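Home Help Forum > Repairs and Materials > Paint and Coatings

Painted metal storage bin: marks keep coming through the new coat

Posted by Hiu-tung Chu, 16/09/2018

I have a set of steel storage bins with sloping sides, bought second-hand when a Brelell warehouse closed. They were originally a mid grey. In April I repainted one of them on the inside with a water-based metal paint from Zutance, two coats, applied with a small foam roller. It looked even for a while. Brown marks have since appeared on the back wall, mostly near the top, and the new coat lifts if I press parcel tape on it and pull.

Preparation was as follows. I wiped the inside with washing-up liquid and warm water, rinsed it, left it overnight and painted the next day. I did not sand. The tin says "suitable for previously painted metal" and says nothing about primer.

The bins hold odds and ends in the workroom, nothing heavy and nothing wet. The room is unheated but dry. I have read that the marks could be rust, old grease or tannin, although I don't see where tannin would come from in a steel bin.

I would like to know which it is before I do the rest, and whether the coat on the first one can be saved. I have 3 litres of the paint left and would prefer to use it.

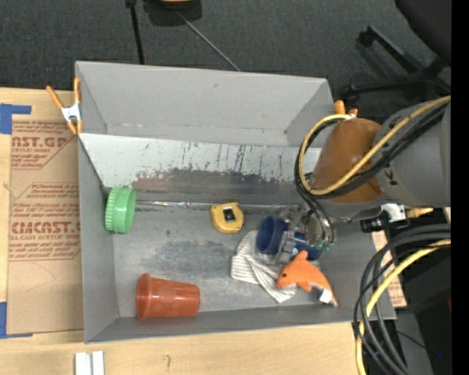 I should add that the bins were stacked when I bought them, so the outside of one was rubbing against the inside of the next. On the unpainted ones there are patches where the old finish has a dull shine and feels slightly waxy. I assumed this was wear. The outsides are in better order and I don't plan to touch them.

Budget is 20 pounds per bin at most, as a new one of the same size from Kong is not much more than that.

Nunine
Member, 290 posts

You have two faults and they need separating. Poor adhesion is one. Staining is the other. They often turn up together but the cure for one does not cure the other.

Adhesion first. Factory finishes on this sort of bin are usually baked on and very hard. A water-based paint has nothing to hold on to unless the surface is abraded. Washing-up liquid is also a poor degreaser for the job, and some brands leave a residue of their own. The waxy patches you mention sound like old lubricant or polish which has been rubbed into the finish. Paint will sit on top of that and come away with the tape, as yours has.

For the brown marks, do this on one of the bins you have not painted:

Wipe a stained patch with white spirit on a clean white rag. If the brown comes off on the rag and the mark gets fainter, it is grease or old oil. If nothing happens, scrape the patch lightly with a blade held flat. Rust will be rough, will come off as powder, and will have a pit or a scratch under it. If the mark is smooth and neither test shifts it, it is a dye or ink stain in the old coating. You can leave tannin off the list unless timber was stored in there.

Rust needs taking back to bright metal and a zinc phosphate primer the same day. Grease needs solvent, with a fresh rag each time - going back over it with the same rag only spreads it. Dye needs a stain-blocking primer, and it must be one that says it is for metal.
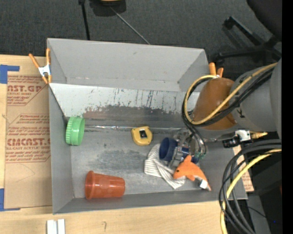
Photo: workroom bin, uploaded by member. Select to enlarge.

After that the order is the same whichever stain you have. Degrease, sand with medium grit until the shine has gone, wipe off the dust, prime, leave for the time on the tin, then paint. Do not degrease after sanding only, as the sanding drives the grease into the scratches. Before and after is better.

Your first bin can't be saved in my opinion. If the tape lifts it anywhere, assume it will lift everywhere. A scraper and warm water will take most of it off, and sanding will deal with the rest. The remaining paint is fine to use over primer, but check that the primer is marked as suitable under water-based topcoats. Put a test patch in a corner and do the tape test again after a week.

Open the windows when you use the white spirit. Lay the rags out flat outdoors to dry before you throw them away.

greyhatch
Member, 2 posts

I would just use a spray can. Did a filing cabinet that way without sanding and it has been fine for years.

Hiu-tung Chu
Original poster

Thank you. I tried the rag test on two of the unpainted bins. On the first the brown came away almost completely with white spirit. On the second it faded but left a ring, and the blade brought up a little orange powder in the middle of it, so I appear to have both.

I have ordered the zinc phosphate primer and will strip the painted one at the weekend. The filing cabinet suggestion is noted, but the paint is already paid for.

Nunine
Member, 290 posts

Both is common. Treat the rust patches first, and feather the edges of the old coating where you have cut through it, otherwise the ring will show under the topcoat. Two thin coats of primer over bare metal, one elsewhere.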